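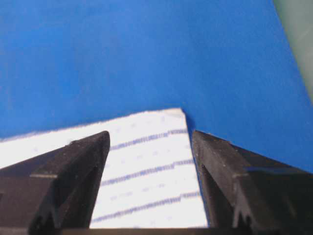

Lined index card, blue background

Home | Record | Concert | Backer FAQ | Contact
Updated February, by the Plelley Players
25 shares | 2 comments

Backer FAQ: The Wevley Suite on Vinyl

Hello again, and thank you so much to all 3,315 of you who pledged! We've had lovely messages (and plenty of good questions), so we've gathered up the ones that keep coming back.

What exactly is on the record?
The complete Wevley Suite, all written for a monster movie that never got past its script, plus the little Kokkinos March, which our brass section has been begging to play for years. It runs around 40 minutes over both sides.

When will my copy ship?
We're hoping for early summer. The test pressing had a bit of crackle on side B that we couldn't live with, so we asked for another one, and we'd much rather be a few weeks late than send you something we'd wince at ourselves.

I've moved since I pledged. Help!
Don't worry, this happens all the time. Log in to your pledge page and change your address there any time before we lock the orders. We'll email everybody first, so do peek in your spam folder.

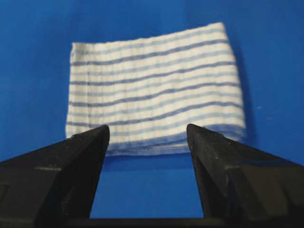

Backer Bulletin, No. 2

Can I still get a copy if I missed the campaign?
Yes, you can! Late orders are $25 plus shipping, and you'll get the same sleeve and the same liner notes as everyone else. The signed copies are all spoken for, I'm afraid.

Is there a download too?
Every record comes with one, and digital-only backers will get their link the same day the vinyl goes out.

Who or what is Jello?
Ah, the question we get most! Jello is the wobbly creature on the sleeve, left over from the movie script, and the slow tuba tune in the second movement belongs to him. We've grown very fond of him, and yes, we're looking into T-shirts.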